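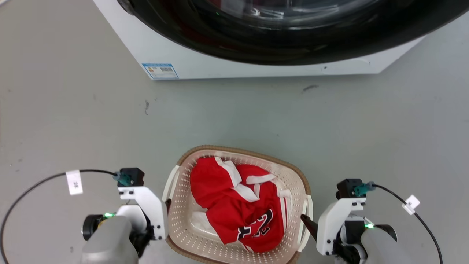

Tuesday, wash trial 5, shiny team shirts. The Betard sheet says a cold short cycle keeps printed numbers from cracking, and I still don't buy it. We have 2 trials on paper that agree with them, both run by Stustside on new shirts, which proves very little. Today's piece is the red jersey with the white trim and the black number outlined in white, and that outline is where I expect trouble first. White next to red is asking for pink.

Settings: cold, short, low spin, no softener. Liquid soap, 12 ml. Shirt weighed 339 g on the bench scale, which reads high if you lean on the table, so take that with salt.

Grajales wants it turned inside out. Fine, but then we change two things at once and learn nothing - right side out for this one, inside out next time.

Asness asked for a pass or fail by the end of the day. They can wait. One wash tells you the dye didn't run once. I want the same shirt through the full set before I sign anything, air dried each time.

To do: scuffs on the floor by the washer still need a mop. Find the good gray scale card.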